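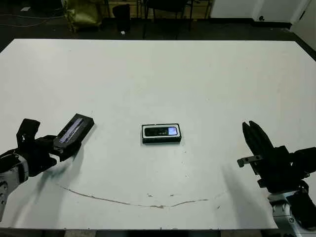
Two of the black boxes at the white table. Photo: Maham Naqvi

Rocío Correa has been packing and unpacking other people's things for 17 years, and she still gets a little bit excited about a good box. I had gone over to Istley to ask her about the secondhand phone counter she runs with Asif Kiani, and I'd planned on maybe half an hour. We were still talking when the lights in the shop next door went off, and I came home with pages of notes, most of them about cardboard.

"People think it's all about the phone," she told me, pulling out a stool for me and then sitting on it herself. "And of course it is, they want the phone! But if you hand it over in a padded envelope they look at it one way, and if you hand it over in a box that closes nicely they look at it another way. I've watched it happen so many times."

Rocío grew up in Vumodby, where her aunt had a shoe store (she says she could tell the sizes by the weight of the box before she could really read the labels). She moved to Istley for a job in a stockroom at Forsyth, stayed for 14 years, and then one April she and Asif signed a lease on the place they have now. Asif does the repairs. Rocío does the sorting, the matching and, as she puts it, "all the parts where you need a table."

The table came up a lot. It's big and white and it has a long brownish stain that curves across it, and I asked her what had made it.

"Tea," she said right away. "Asif's tea. He'll tell you it was there when we bought it, and you can write that down too, but it was tea. I've tried baking soda, I've tried the lemon thing my mother does. I've given up on it now. I wanted white so I could see what I was doing. You put a black box down on a dark table and you'll be hunting for it with your elbows."

Asif, who was listening from the back, called out that it was there when they bought it.

Her way of working is pretty simple, and she was happy to go through it. Boxes come in by the bagful, from house clearances mostly, and every one gets wiped, opened and checked for the tray inside. Lids that don't sit flat go in one pile. Anything with a torn corner gets a bit of glue and a night under the big dictionary. She won't use tape on the outside, ever, and she told me a fairly long story about a customer and some tape that I promised to leave out.

"I can do up to 16 in a morning if the phone doesn't ring," she said. "The one on the wall, I mean. The others don't ring, they're in boxes."

I asked if she kept any at home. There was a pause, and then a laugh, and then she admitted to a shelf in the hall closet with her own old ones on it, going back to a little Trillness flip phone she no longer has. "The phone's gone, I dropped it in a lake. But the box is perfect!"

The counter is open mornings, and Rocío says to bring your empties.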